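Comparing two grippers on a bin of ordinary things

Since October I wanted to write about grippers, and I always waited until I had a clear winner. I still don't have one, so I write anyway.

We tested two of them for the sorting cell in Jalville. The first is from Colteo, a parallel gripper with two fingers. The second is from Plestby and it is softer, with a wider stroke. Both were mounted on the same arm, with the same controller and the same speed limit of 40 percent. My colleague Kjell Solheim wrote the pick script, and I did most of the watching.

For hard things with flat sides, the Colteo is better. It closed 378 times without one error message, and after a day I stopped standing next to the stop button. The Plestby is slower to close and it makes a small noise that I don't like, but it forgives a bad position. If the camera gives a point which is a little wrong, it often still gets the object.

Cloth is the difficult part for both.

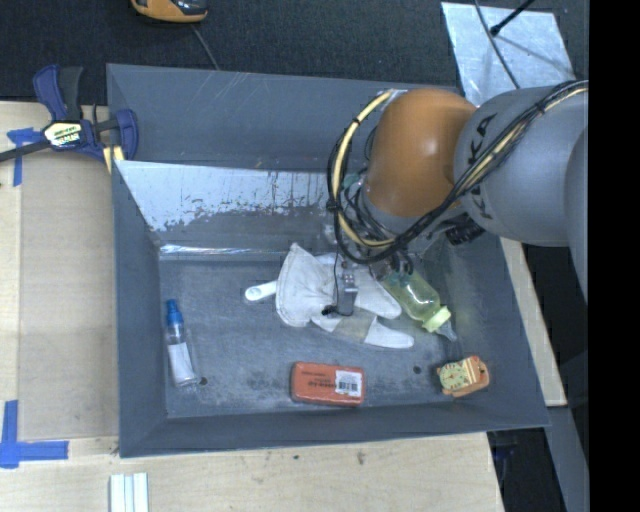

The KUKA above the glove, with the spoon partly under it.

A glove has no good place to hold. The script looks for the highest point, and on a crumpled glove this point can be a fold — or only a fingertip. Then there is the question of what comes up together with it. Bottles are easier to plan, but they like to roll when one finger touches first.

The cables are also a subject. We changed their path twice, and I would leave more slack at the wrist than the manual shows.

Next week Makis Konstantinidis will bring longer fingertips from Tzavaras, and I will repeat the cloth picks with both grippers at a lower speed.

Subscribe to the newsletter to get new posts by email. You can unsubscribe at any time.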